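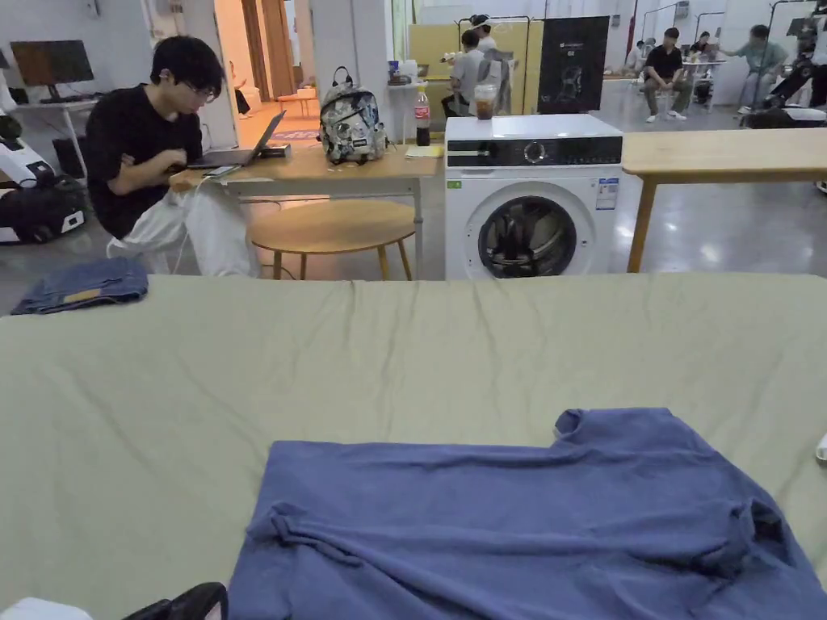

May, late, window open.

Day nine of the sleep plan and I am still not convinced. Tomos swears by it, but Tomos also swore by the magnesium spray. No screens after nine, a cool room, and a 400 mg capsule from Pinder that smells like a pond. The booklet promises "deeper rest within a week." Deeper than what? I was up at 2:45 again, listening to the fridge.

Shirin says I should keep a log, so I am keeping one, though I suspect writing down how badly you sleep is a good way to sleep badly. She asked how I felt on a scale of one to ten. I said five. I always say five.
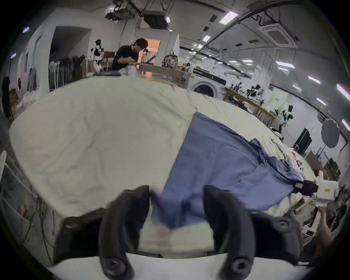 The blue one, on the off-white sheet.

Cut out the afternoon coffee, which the booklet calls "the easy step." Had a headache by four and was rude to Roos on the phone -- will call her back tomorrow. The capsules cost more than the coffee did. I looked up the study they quote and it was paid for by the people selling the capsules, so there's that.

Will finish the bottle anyway. Lights out at 10:30, supposedly. It is now 11:15 and the neighbor's dog has started up.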